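Speaker Notes: Housing Older Tenants in High-Rise Buildings
Clencombe Housing Office, autumn briefing
Speaker: Mimoza Petek, Tenancy Services

Opening

Good afternoon, and thank you for coming. My remarks will take 15 minutes, and Gerardo Cirillo will then take questions on the budget. Please hold questions on rent levels for him.

I will speak this afternoon about tenants who have lived in the same tower apartment for many years and who wish to remain there as they grow older. The office has long treated a move to a lower floor as the normal answer. Our review of the Jonda towers suggests that this policy should change.

Background

The review covered 111 households in which at least one tenant was past retirement age. Shaohua Qiu and Miyuki Nishimura carried out the interviews in the tenants' homes. Each tenant was asked the same set of questions about the elevator, the heating, the entrance, and the rooms used most during the day.

(Pause. Handouts are at the end of each row.)

Most tenants did not ask to move. Many spoke of the light and the view, and several said they would give up a larger kitchen before they gave up their floor. Tenants on the upper floors also reported less noise at night. 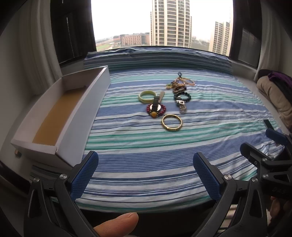

The concerns they raised were practical. The elevator came first. When one car is out of service, the wait in the morning can be long, and a tenant who uses a walker cannot take the stairs. The second concern was the weight of the entrance doors. The third was the window hardware, which is stiff and set too high for a person who is seated.

Proposals

The office recommends three changes for the coming year.

First, elevator repairs in the Jonda towers should be moved to the top priority level. A tenant who cannot leave the building should receive a call from this office the same day, and the name of the person calling should be recorded.

Second, door closers at the main entrances should be adjusted or replaced. Jérémie Besnard has obtained prices for 6 entrances. The figures are on page 2 of the handout.

Third, a tenant who asks for lower window handles should no longer need a letter from a doctor. A signed request will be enough.

(If asked about Won Street: those buildings are outside the review. They have a separate repair contract and will be looked at next spring.)

Transfers

The transfer list will remain open. Any tenant who wishes to move to a lower floor may still apply, and current applications will keep their place. Staff should stop raising a transfer as the first option during home visits. Several tenants told us they felt pressed to agree to one.

Closing

Written comments on the proposals may be sent to Tenancy Services until the end of September. I will now hand over to Mr. Cirillo.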